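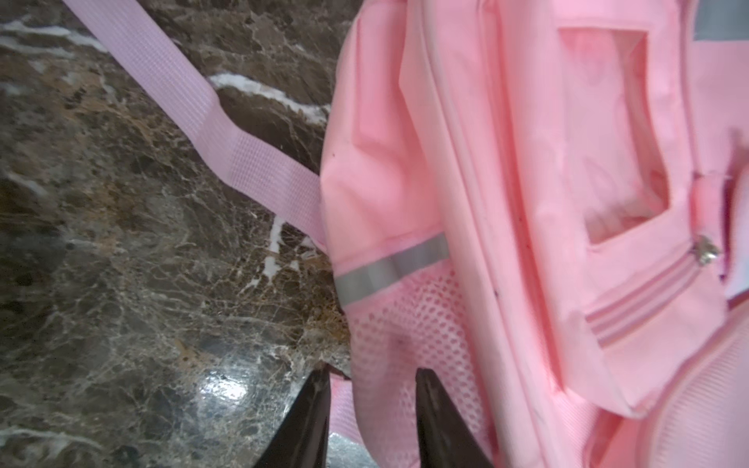 It was the walking home that I minded, Diarmuid Hennessy told me, because in the morning you had the whole town going the same direction as you, and in the afternoon it was just you and the hill. We were standing at the bottom of that hill when he said it, at a quarter to three on a gray April afternoon, and he looked up it with what I can only call respect. He is past seventy now and still takes it slowly.

The hill is Church Road in Clelcombe, and the walk he was talking about runs from the old elementary school, down past the feed store, over the creek, and up to the farms on the Plemow side. It is nearly two miles if you stay on the road. It is a good deal less if you cut through the cemetery and the Andreadis orchard, and I have yet to meet anyone raised in Clelcombe who stayed on the road.

I came here meaning to write something short about school closings. Clelcombe Elementary shut its doors a while back, with 93 children on the books, and the kids have gone to the bigger school in Itton ever since, by bus if they live far out and by car if their parents can manage it. That is a sad enough story and a common one, and I had my notebook full of enrollment tables and a very patient woman from the district office waiting to explain them. But every time I asked people about the school, they answered me about the walk. I'd say, what was the building like, and they'd say, well, first you had to get there! And off we would go, over the creek, with a detour to a certain barn where there had once been a certain dog.

So I put the tables away for a while (with apologies to the district office) and started asking about the walk instead.

People remember it the way they remember houses they lived in. They know where the sidewalk ended and where you had to cross to the left to stay out of the ditch. A woman at the diner drew me the whole route on the back of a place mat, including a stone wall that has since been taken down and a puddle that, according to her, has been there without a break since she was six. When I went to look the next morning, there was the puddle, wide as a kitchen table and brown as tea, and I was so pleased that I called my sister to tell her.

What strikes me, listening to all this, is how much of it took place without any adult having a say in it. The mothers and fathers of Clelcombe handed their children a lunch and pointed them out the door around half past seven, and what happened between the door and the first bell was the children's own business. They had laws. You didn't pass the Plemow kids on the bridge. You could trade from your lunch at the cemetery gate but not after it, and a trade made at the gate was final. If you found something, a jackknife or a bird's egg or a good piece of blue glass, you had to show it to everybody before it was yours.

Some of those laws were unkind, and I don't want to make it prettier than it was. More than one person told me about a winter of walking a hundred yards behind everyone else. One man wouldn't tell me his story at all, only that he had learned to leave the house very early. An hour on your own with other children is a long time if the other children have turned on you, and nobody's parents knew the half of it.

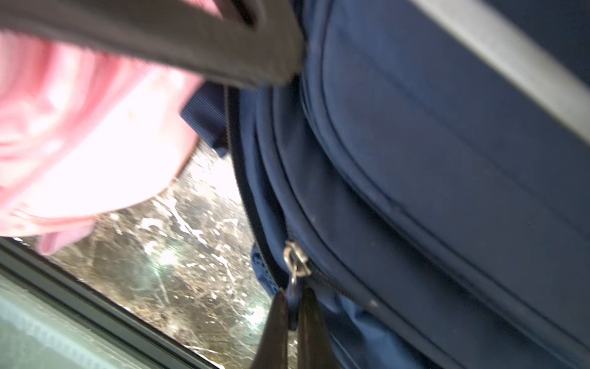 The road to Itton

The school in Itton is a cheerful place. I want to say so plainly, because people in Clelcombe can be a little hard on it. There's a library with beanbags and a real music room, and the morning I visited, the second grade was growing beans in paper cups and arguing hotly about whose was tallest. It has 221 pupils, counting the ones from our side of the valley, and the principal seemed to know every one of them and most of their dogs.

What it doesn't have is anybody walking to it. The county road has no shoulder to speak of, and the trucks come down from the quarry at a clip. The drop-off line starts forming well before eight and curls out of the lot, past the firehouse, and partway back to the gas station. I sat in it one morning in a friend's car, with her two boys in the back, and we moved a car length at a time while the older one read aloud from a book of shark facts. It was pleasant, I'll admit. The heater was on. I now know a great deal about the hammerhead.

My friend grew up in Clelcombe and walked the hill for six years, and she told me she felt torn about the car every single day. She likes the twenty minutes with her boys. She hears things in that line that she'd never hear at supper, since nobody has to look at anybody. But she also thinks of the creek, and of the hours she spent lying on her stomach looking into it when she was supposed to be on her way home, and she can't work out where in her sons' week such an hour would go.

I asked the boys if they'd like to walk. The little one said yes at once. The older one wanted to know how far it was, and whether it would be raining, and whether he would have to carry his trombone.

There have been attempts. A few springs ago, some Itton families got up a walking group from the new houses behind the firehouse, with a parent at the front and a parent at the back, and it went along nicely until the weather turned. It started again the next year with fewer families and then sort of melted away. The parents I talked to spoke fondly of it and all meant to get it going again. I noticed, though, that their children didn't tell stories about it. They'd had a nice time, they said. One girl remembered a cat.

I don't know what to do with that, exactly. I'm not about to stand up in front of a room of parents and recommend the old barn dog. But I think the thing the grown-ups of Clelcombe are holding on to, when they draw me their maps, has less to do with walking than with being out of sight for a bit.

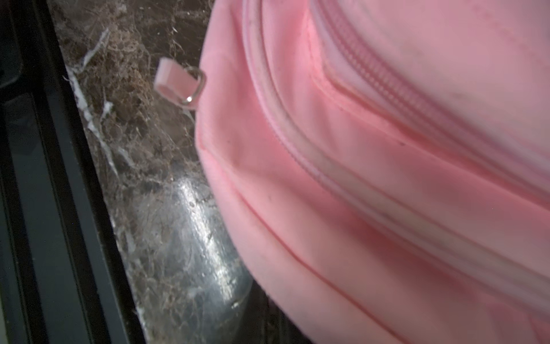
We never once chased them out, Andreadis said, when I finally got around to the orchard and the matter of the shortcut. My father used to stand up there by the shed and holler, but that was for show. He'd have worried if they stopped coming through.

The orchard is smaller than it was, and the lower rows have gone to grass, but there's still a line through it from the cemetery wall to the Plemow lane, a faint dent in the ground where the feet went. No one has used it for school in years. It shows best early in the day with the sun low, and once I'd had it pointed out to me I couldn't stop seeing it. We walked it together, slowly, with a good many stops. Here was the tree where the apples were sour and got eaten anyway. Here was the place where somebody's brother broke his wrist and was carried up to the house and given a whole pie to himself, a fact that has plainly been resented by the other children of that year for half a century.

At the kitchen table afterward there was coffee, and a tin box, and in the box was a school photograph from the year the Clelcombe enrollment reached 134, the most it ever had. They'd had to line the children up on the front steps and out along the grass on both sides. Half of them are squinting. A surprising number have wet shoes, and I thought about the puddle.

I asked what the farm would have been like without them, all those years, and got a long look over the coffee cup. Quieter, was the answer. More apples. 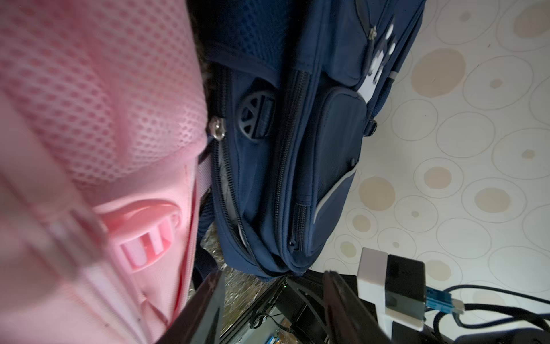 Photograph: The Itton Valley Magazine

On my last afternoon I did the walk by myself, from the old school to the top of the hill. The building is used for storage now and the swings have been taken off their chains, but the front steps are worn down in the middle the way old steps are, and I sat on them a minute before I set off. It was drizzling. I went past the feed store and over the bridge, where I stopped to look down at the water for longer than I'd planned to. I cut through the cemetery. I had permission for the orchard, and I still found myself hurrying across the open part.

It took me fifty minutes, and I'm told a child in no particular rush could stretch it to two hours. By the top of the hill my socks were soaked through and I had a stone in my pocket that I'd picked up without thinking about it, a flat greenish one with a pale ring around it. Hennessy was out at his mailbox when I came by. He asked how I'd found the hill, and I told him it was steeper than it looked, and then I got out the stone and showed it to him.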